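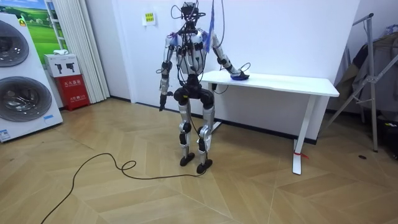 Skaston House Members' Meeting — Minutes

July. Minutes taken by Kavinda Ekanayake

Meeting opened at 6:10 p.m. in the ground floor meeting room. Quorum was met once the two people in the hallway had been asked to come in. The minutes of the last meeting were approved with one change: under Item 3, "agreed to switch" now reads "agreed to look into whether to switch." Several members felt these were not the same thing.

1. Cleaning contract: the Vudance offer

The chair introduced the offer from Vudance, received by email and sent on to all members. Vudance proposes to take over cleaning of the shared areas at $1,371 a month on a two-year term. Their letter says this will "transform the experience of the building." The chair said she did not know what that meant and had asked. The answer was a second copy of the letter.

The present arrangement with Barua was reviewed. Barua comes five evenings a week and bills by the hour. Their bills go up and down, and three members said they would like a fixed number. It was pointed out that a fixed number is only useful if you know what it covers. The Vudance offer lists "high-touch surfaces" but does not say which surfaces, or how often. Kitchens are mentioned once. Windows are not mentioned.

A member from the second floor asked where the claim of "96 percent client satisfaction" came from. The chair had put this to Vudance as well. It came from a survey Vudance ran itself, and they could not say how many clients had been asked. The member asked that this be recorded, and it is.

Discussion then moved to the length of the term. Two years was thought long for a company no member has used. The letter allows the tenant to leave early "with cause," and cause is decided jointly. The member from the print shop said he had been in a deal with those words in it and would not be in another one. The chair will ask for a 90-day exit with no reason needed. 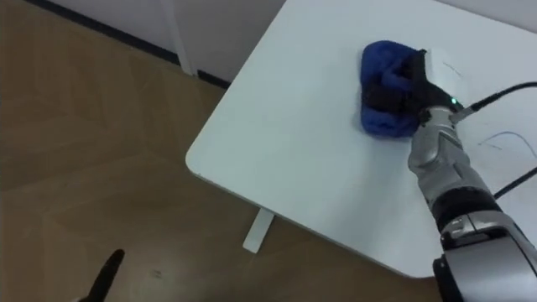 The second half of the offer is about products, and here the meeting got stuck for some time. Vudance says its own-brand spray removes the need for "old methods" and lets a cleaner cover twice the floor area in a shift. No test is attached. Several members thought twice the floor area in one shift sounded like half the cleaning. One asked what counts as an old method, and whether it takes in a plain blue cloth on a white tabletop. As far as the meeting could tell from the letter, it does. The spray is sold only by Vudance, and the price is fixed for the first six months. What happens in month seven is not stated. Members were not in favor of being tied to one bottle.

It was also noted that the spray is described as "safe for all surfaces." The member who restores furniture on the third floor said she has never met a product that was safe for all surfaces, and she would like to see the label before it goes near anything of hers. The chair agreed to ask for the label and the safety sheet.

Action: chair to ask Vudance for (a) a written list of rooms and how often each is cleaned, (b) the safety sheet, (c) the price of the spray after six months, (d) a 90-day exit. No vote taken. Barua to continue as now.

2. The Plitby visit

Two members went to see the shared offices in Plitby, which Vudance gives as its best reference. They reported that the place looked clean. They also reported that they were met at the door by someone from Vudance, shown two rooms, and walked back out. A request to see the restrooms was met with "maybe next time." The members were given coffee.

Asked whether they would recommend the company based on the visit, one said yes and one said she had learned nothing. The meeting thought both could be right. It was suggested that someone go back without calling first, on an ordinary morning, and speak to a tenant. The member who had learned nothing offered to do this.

3. Supplies and desk wiping

At present each office buys its own wipes, and the shared rooms run out. A proposal was made to buy in bulk from the building fund, 100 cloths to start. The case for it is that we would stop paying drugstore prices. The case against is that the last bulk order was trash bags, and they did not fit the cans. About 200 of those are still in the storage closet.

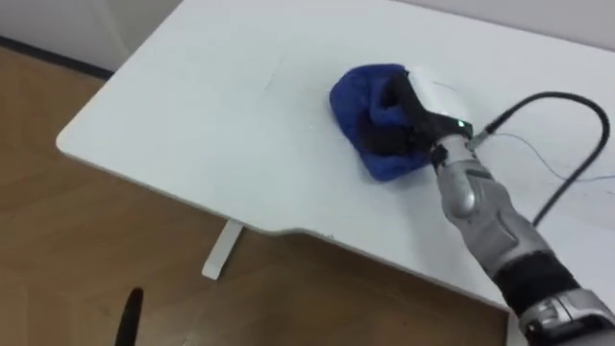
Shared desk, front edge with the notch.

Members were asked to say which spots they find hardest to keep clean. The answers were desk edges, light switches, the refrigerator handle and the inside of the microwave. The last got the most support by far. A member asked whether a sign would help. The chair said there is a sign.

There was a short argument about whether people should wipe down a shared desk before using it, after using it, or both. The house rules say after. One member said he wipes before, on the grounds that he has met the other tenants. The rules were left as they are.

Action: sample pack of cloths to be bought and tried for one month before any larger order. The person buying is asked to keep the receipt this time.
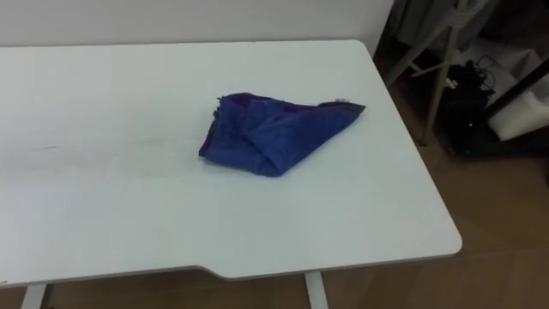
On washing, the proposal assumes that cloths will be taken home and laundered in turn. The secretary asked who would draw up the turns. No offers were received. The furniture restorer said that fabric softener ruins a cleaning cloth and that if people were going to use it we might as well buy paper towels. This was taken as advice and not as a motion. A price for a laundry pickup will be looked up, though the chair expects it to cost more than the cloths.

4. Other business

The elevator company has again said "early next month." It said this last month.

The bike rack bolts have been replaced. A member asked whether the rack was now safe. It is bolted.

A request for a plant in the lobby was put off until somebody says who will water it.

Meeting closed at 7:35 p.m. Next meeting to be posted on the lobby board.

Comments (3)

secondfloor_back: I was the one who asked about the 96 percent. They have now emailed me directly to ask if I'd like a demo. I would like the number of clients.

printshop: Minutes are fair. Please add that I also said the letter spells our building's name two ways.

M. in 3C: Can we get the hourly totals from Barua for the past year before we compare anything? One fixed price against a guess isn't a comparison. Also the microwave was not me.

Contact: the secretary, Skaston House, ground floor mailbox | © Skaston House Members | Back to top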